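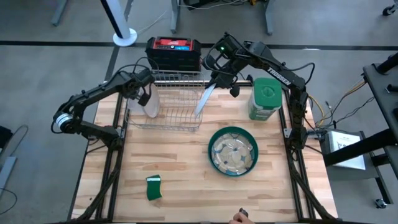
Dish rack on the butcher-block top, with plate and kitchen knife.

Buenaventura Shared Kitchens
Equipment and Surfaces Meeting — Minutes
October

Present: Ragnvald Ekström (chair), kitchen operations lead, purchasing lead, food safety officer, maintenance lead, site lead for the upper floor, note taker
Apologies: site lead for the ground floor (comments sent in writing and read under item 3)
Start: 9:00 a.m.

1. Minutes of the previous meeting

Accepted with one correction. Under "Sinks," the phrase "replace the strainer" should read "replace the strainer basket." The body of the strainer is sound and stays in place.

2. Matters carried over

2.1 Drawer liners. The purchasing lead reported that the ribbed liner ordered for the utensil drawers was delivered in the wrong width. It can be trimmed with a utility knife, but the cut edge curls. The supplier will take back unopened rolls only. One roll has been opened. The rest are to be returned.

2.2 Hooks under the wall shelf. Installed. The maintenance lead noted that the hook nearest the window was set too close to the bracket and will not take a ladle with a wide handle. To be moved.

2.3 Mug shelf. No progress. Carried over again.

3. Dish racks

3.1 Type. The meeting compared the wire basket type with slotted dividers along the top edge against the folding two-level type now used on the upper floor. The operations lead prefers the wire basket. Plates can be stood on edge at one end and the middle stays open for longer items. The folding type holds more in total but tips when only the upper level is loaded.

3.2 The ground floor site lead wrote as follows: "Please do not send us the folding one. We had it for a month and the hinge pinched everyone. The single-level basket is fine. If there is a choice of tray, we want the one with the spout on the short side, as our sink is at the end of the counter."

3.3 Ragnvald Ekström asked whether a plated finish would hold up. The maintenance lead said that on the older racks the failure point is nearly always the weld at a bottom corner, where water sits. Coated wire hides rust until the coating lifts. Bare bright wire shows it early, and he considers this an advantage for inspection.

3.4 Quotes. Two suppliers were considered, Fultia and Ostora. Fultia offers a wire basket rack with a separate tray. Ostora offers a similar basket with the tray clipped on. The clipped tray is harder to clean at the corners. Fultia quoted for 9 racks, delivered in one lot. Ostora would not hold its price beyond the end of the month. The purchasing lead recommended Fultia.

3.5 Decision: order 9 racks from Fultia, with the spout position for the ground floor to be confirmed before the order is placed. The folding racks are to be withdrawn from the upper floor once the new ones arrive, and offered to the storeroom for sheet pans and lids.

4. Loading the rack

4.1 The food safety officer presented a draft loading order. Plates go in first, on edge, starting from one end, with a gap between neighboring plates. Bowls follow, tilted and never nested. Cups go upside down along the front. Cutting boards do not go in the rack at all and are to be stood against the wall on the rubber strip.

4.2 Kitchen knives. The draft allowed large knives to be placed in the rack with the blade pointing down. This was discussed at length. The operations lead said that a blade pointing down into the basket is safer for the next hand reaching in, but the tip can pass between the wires and mark whatever is underneath. The upper floor lead would keep large knives out of the rack entirely: wash, wipe, and return to the strip at once. The food safety officer replied that hand drying a large knife with a used towel is a worse practice than air drying, and that cuts on record came from wiping and from hidden blades in the sink. None came from the rack.

4.3 It was agreed that large knives may be placed in the rack point down, handle clear of the top edge, one at a time, away from the plates. They are to be removed before any other item is added or taken out. Small paring knives go in the covered holder.

4.4 The upper floor lead asked that her objection be recorded. It is so recorded.

4.5 Drying time. The draft sets 90 minutes as the longest time dishes may stay in a rack before being put away. The operations lead asked for overnight drying to be allowed after evening bookings. The food safety officer did not agree: racks left full overnight are added to in the morning, and clean and rinsed-only items become mixed. The limit stays at 90 minutes. Evening groups are to dry by hand with a fresh towel if they leave sooner. The wording on the wall card will be changed from "should" to "must."

4.6 White plates. The purchasing lead asked whether gray marks on the white plates were a glaze fault. The maintenance lead thinks they are metal transfer from cutlery and will test a cream cleaner on a few of the worst. No plates to be discarded until he reports.

5. Butcher-block tops

5.1 Condition. The maintenance lead reported on the light wood tops made of glued strips. Darker streaks in the strips are natural color in the wood and should not be sanded out or treated as stains. Two complaints had been logged on this point and both are closed. True water stains are black or blue-gray, follow the glue lines, and are mostly found beside the sinks.

5.2 Racks on wood. A rack without a tray must not stand on a wood top while loaded with wet dishes. With a tray, it may, provided the tray is lifted and the surface under it wiped at each changeover. The operations lead asked for rubber feet or a mat under the tray. The maintenance lead is against mats, which hold water against the oil finish. Small feet are acceptable if they are clear or white. Black rubber has left rings on the top nearest the pantry.

5.3 Oiling. The present interval was judged too long for the tops in daily use. The Grarkura board oil was tried on the pantry top. It soaks in slowly and must be buffed off before closing or it stays tacky. The smell is mild. The maintenance lead finds the result even and is content to continue with it. Decision: oil heavily used tops monthly, others each quarter. The pantry top is to be left as it is until spring, for comparison.

5.4 Sanding. Not before the oiling schedule has been followed for a full season.

6. Wipes and surface cleaning

6.1 Disinfecting wipes in the upright tubs are now kept on or near most work tops. The food safety officer asked that the tub stand at a back corner, beside the rack and not in front of it, with the lid closed. Open lids dry out the top sheets, which are then thrown away.

6.2 Use on wood. Wipes are acceptable on the butcher-block tops for a quick clean between users, followed by a damp cloth and then a dry one. They do not replace the soap wash at the end of the day. They are not to be used on plates, knives, or the wires of the rack. The upper floor lead has seen all three done.

6.3 Consumption. The purchasing lead reported more than 2000 wipes used since the last count, against an allowance of 3000 for the period. This is within plan. The operations lead asked whether refill packs would fit the present tubs. They fit, but the sheet must be threaded through the lid by hand and users tend to leave this undone. Refills will be tried at one site only.

7. Wall card

7.1 The card with the loading order is to be redrawn on a single side. Present text is too long to be read at the sink. The note taker will shorten it and circulate. Knife line to be printed in larger type. Ragnvald Ekström asked that the card avoid the word "utensils," which users take to mean anything from a fork to a stockpot.

7.2 Placement: at eye height, to the left of the rack where the wall allows. Laminated, with rounded corners. Tape is not to be used on tile.

8. Other business

8.1 The extension lead behind the pantry top should be clipped up off the floor. Maintenance.

8.2 The site lead for the upper floor reported towels being taken for spills. A separate color was suggested. Purchasing to price gray.

8.3 Sheet pans with warped corners are to be set aside for inspection and not stacked with the flat ones.

9. Actions

Confirm spout position with ground floor, then place rack order with Fultia — purchasing lead
Return unopened drawer liner — purchasing lead
Move hook by window — maintenance lead
Test cream cleaner on marked plates and report — maintenance lead
Source clear or white feet for trays — maintenance lead
Issue final loading order with items 4.3 and 4.5 as agreed — food safety officer
Shorten wall card text and circulate — note taker
Trial of refill packs at one site — operations lead
Mug shelf — carried over

Next meeting: after delivery of the racks, time to be sent out by Ragnvald Ekström.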